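4.3 The stalled-finger fault

I want to spend a whole section on one failure, partly because it cost us most of July and partly because I've seen almost the same bug in two other labs' code since then. If you only care about the grasp success numbers, skip ahead to Section 5.

The short version is that our controller believed it was holding things when it wasn't, and on a bad day it believed it was holding the bin.

Across the full run we logged 2,949 pick attempts in the metal bin at the Vekdale site. Of those, 642 ended without an object in the gripper, and I went through every one of them by hand (with a lot of coffee). Most were boring. The planner picked a poor approach angle, or a finger nudged the object away before closing, or the object tipped over and the pose estimate was stale. We expected all of that and the retry logic handles it fine. But 181 of them were something else. In these the fingers closed, the motor current rose past the contact threshold, the state machine flipped to HOLDING, and the arm started its lift with nothing in hand.

The contact threshold was the obvious suspect, so I raised it. That made things worse! Now we dropped soft objects, because the fingers never squeezed hard enough to count as contact, and the false holds barely changed. I put the threshold back and felt a bit silly.

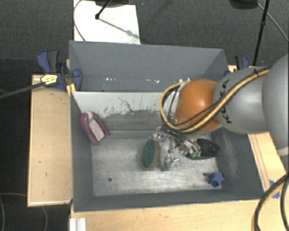 What finally gave it away was the timing. In a real grasp the current climbs over several control cycles as the finger pads settle against the surface. In the false holds it jumped in one cycle and stayed flat. A flat line like that means a finger joint has run into something stiff, and in our setup the stiff things are the bin walls, the bin floor, and the other fingers. The Clondo driver reports all three exactly the same way it reports a grasped object. It has a stall flag, but the flag is only raised after the joint has been stalled for a full second, and by then our state machine has long since moved on.

So why did it get dangerous? Lifting an empty hand is harmless. Lifting a hand with a fingertip wedged against a wall is a different matter, and this happened to us 9 times. The arm's own force limit stopped it on each occasion – nobody was inside the fence and the limit did its job – but I don't like a design where the last line of defense gets used that often. After the ninth stop we shut the cell down and didn't run it again until the fix was in.

The fix has two parts. First, we compute the slope of the current over a short window and refuse to enter HOLDING if the rise is too steep. Second, before the real lift, the arm makes a very small upward test move at low speed and watches the wrist force. If the force goes up faster than any object in our set could explain, the fingers open and the attempt is scored as a failure. The test move borrows its thresholding from the Rácz check we used in the Callano trials, with the limits retuned for a heavier gripper.

There is a price. The test move adds time to every pick, good or bad, and the slope rule rejects some honest grasps on rigid objects, where the current really does jump. I tried making the slope limit depend on the object class, but then a wrong class label brings the old fault straight back, so I took that out again. We kept one limit for everything and accepted the extra retries.

One more thing for anyone reusing our logs. The raw files dated before 2026-06-25 still carry the old HOLDING label, and the false holds in them are marked only in the separate annotation file. Please merge the two before you train on anything.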